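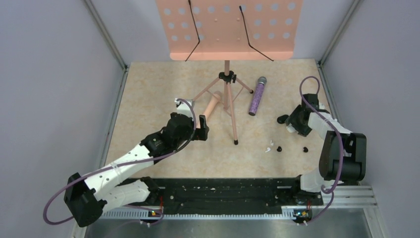 Olteanu reckons I'm being too hard on it, and that a music stand is a mean thing to hand a pair of arms in their first month. Fair. But it's also the sort of thing that needs packing away after every rehearsal, so it's staying in the review.

The Hevano two-arm bench kit, then. Thursday, June 18, 2026. Typing this on a lunch break so excuse the mess.

Price: $2,655 as I bought it, cables and rail included. Shipping another 75. Purple cables, which I like more than I should. They do loop up high though and I keep wanting to tape them down.

Setup. Half a day. Manual is thin, the bit on homing the arms is plain wrong (page 20, left and right swapped). Tirkero sell a nearly identical base plate for less but you print your own links and I couldn't be bothered.

What I wanted to know — can it do chores yet. Boring ones. Folding cloths, sorting screws at the shop, putting a stand away.

Cloths: ok. Slow. Corners never quite meet but neither do mine.

Screws: good if they're spread out, hopeless in a heap.

Music stand: hard. Thin legs going three ways, a clamp on the pole, wire page holders on the desk. Grippers are fine with a straight tube. Anything that has to be held with one hand while the other one turns it, you're into luck. Small rubber bits are worse agian, the fingers are too blunt for them. 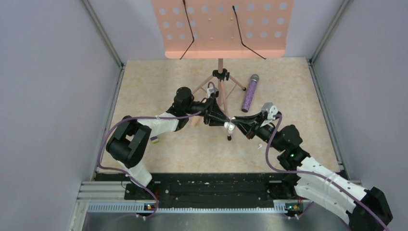

Would it save you any time at home? Not this year, you'd spend longer setting up the job than doing it.

Shop floor is a different story, a bit. If you've got 100 of the same part and a fixed spot for each one, it'll plod along and you can go do something else. Fultlow's single arm is quicker at that sort of work, and quieter, but one arm can't hold and twist at the same time so you end up building jigs.

Gripes: servo whine. No cover over the little boards at the front corners. Software wants an update every time I open it, and the August release is meant to fix the two-arm timing, will beleive it when I see it.

Good: strong rail, easy to swap a gripper, colour-matched spares, support wrote back same day.

Three stars out of five. Would go to four with finer fingertips in the box.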